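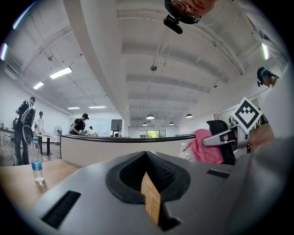 We use cookies to remember your settings. Accept | Manage

Search the FAQ Go

Showing a robot what to do: your questions, my answers

I'm Samira and I run the demonstration sessions for Plutus, our table-clearing project. I get asked the same things nearly every time somebody new starts, so I've finally typed it all up (sorry it took me until December!).

Do I need to know how to code?

Nope. You need two hands and a bit of patience. Tsz-kin Cheng does the programming side and he'd much prefer you didn't touch it. You pick things up and put them where they go, with a gripper in each hand, and the recordings are what the robot learns from later on.

Why hand-held grippers and not a joystick?

We do have a remote control rig, called Clumska, and it lives up to its name. Driving an arm from across the room is slow work and you lose all feeling for how hard you're squeezing. With the grippers you move at something close to your normal speed and you can feel when a cloth is about to slip. I still use Clumska for jobs where the arm's reach matters, but for towels and trays it's grippers every time.

How long is a session?

It's 90 minutes, with a break in the middle that I really do want you to take. Your wrists will thank you. A good demonstration of one task is usually over in less than a minute, so you'll get through a lot of them.

What sort of things will I be handling?

Household bits and pieces, mostly. Soft things are the hardest to teach, so cloths come up a lot: lifting one out of a tray compartment sounds like nothing until you try it with two fingers the size of spoons. Then there are flowers, cups, anything with an awkward shape.
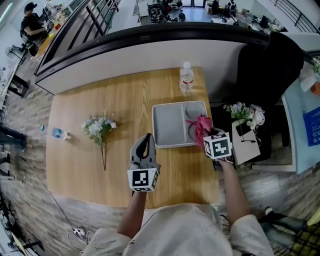 What happens if I drop something halfway through?

Carry on and pick it up if you can reach it comfortably. A recovery is useful to us, and Tsz-kin tags those clips separately so the robot sees what to do after a fumble. If it's rolled under the table, stop, say "scrap that one" and start again.

Should I move slowly so the robot can follow?

Please don't! Everybody does this on their first go, me included, and you end up with a robot that moves like it's wading through custard. Move the way you'd tidy your own table if you weren't in a rush. The one place to slow down is just before you close the jaws – a short pause there makes the grasp much cleaner in the recording.

How many demonstrations do you need?

More than I'd like. We've got 2,260 in the Skilleo library so far, and the cloth tasks are still the weakest. We try for 48 per task before Tsz-kin trains anything, then we see where it goes wrong and record more of exactly that bit.

Any tips for cloths?

Pinch more fabric than you think you need, then lift straight up. If you come in sideways the cloth drags and bunches, and the robot learns to drag it too.
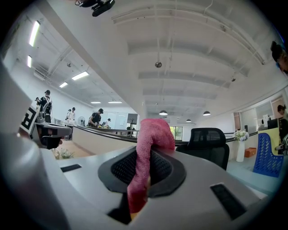
Once it's clear of whatever it was sitting in, hold it still for a moment before you set it down. And try to vary where you grab it. I had a whole batch where I'd gone for the same corner every single time, and the trained arm was lost the minute that corner was tucked under.

Do the square markers matter?

Very much so. They help us work out where each gripper is, so keep your fingers and sleeves off them. A sleeve flopping over a marker has spoiled more of my recordings than anything else – roll them up before you begin.

I'm left-handed. Is that a problem?

Not a bit, we'd love more of you. Just tell me beforehand so I can note it on the log sheet.

Can I do this from home?

Not yet. Suominen, where we send the finished recordings for checking, would like us to try it, and I've said I'll look into it in the new year.

Still stuck? Drop me a line using the contact link and I'll add your question here.

Last updated December 14, 2022

Contact | © Plutus | Back to top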